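The Rule About the Letters

I got the job at Lodow because I told Javiera Jara I was good at sitting still, and she said that was most of it. She runs the robot floor out at Daltville, in an old carpet showroom that still smells like a carpet showroom. My title was Practice Officer. What I did was read the Brorkodex to people.

The Brorkodex is the rule book, 50 pages in a blue ring binder. It was written by Ingeborg Reisinger, who'd retired to Vilela by then and still rang up at 10 in the morning to ask if we were keeping to it. Some of her rules are plain sense. Hands out of the work area before you let the arm go. Log a bad run as a bad run. Jaws open before you start down toward anything, and if you touch the plate, you stop and write it up, even if no one saw.

And then there's Rule 2: The operator shall not spell.

I laughed at that one my first week. The job was foam letters onto a plate, over and over, and you were meant to take them any old way — no words, no names, nothing that looked as if it might be going somewhere. Javiera didn't laugh. She said Ingeborg had her reasons, and would I please go and sit with bench four.

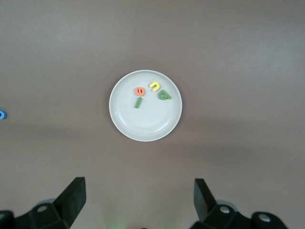 Rule 2 is harder to keep than you'd think, and I say that as the person who was paid to enforce it. You stare at letters all arvo and your brain wants its tea and a word. I was on my own at bench four one night in October, run 2338, filling in the sheet, and I caught myself reading the plate. There was an orange e, or I took it for one, and a yellow thing that could've been an n or a u depending how you held your head. Two greens as well, an a on its side and a skinny one I decided was an l. The blue one was still off on the table by itself, and I sat there thinking, well, go on, what does that make with an o?

I had my pen on the sheet. I'd written "lane" in the margin, and then "lean", and then for no good reason "Elena", which is my mum's name and needs two e's anyway.

So I rang Ingeborg. It was nearly nine and she picked up straight away.

"You've been spelling," she said.

I said I'd only been looking. She told me that was how it started with her too. She'd had a favourite word, years back, and she began picking the letters in order to get it, and all her runs came out the same, lovely and tidy and no use to anyone. It took her a month to own up. She wrote the rule that night.

"What was the word?" I asked.

She wouldn't say. She asked what I'd put in the margin, and I read it out to her, all three, and she told me to leave it in and initial it. Then she wanted to know if it was raining in Daltville. It was, a bit, so we talked about that.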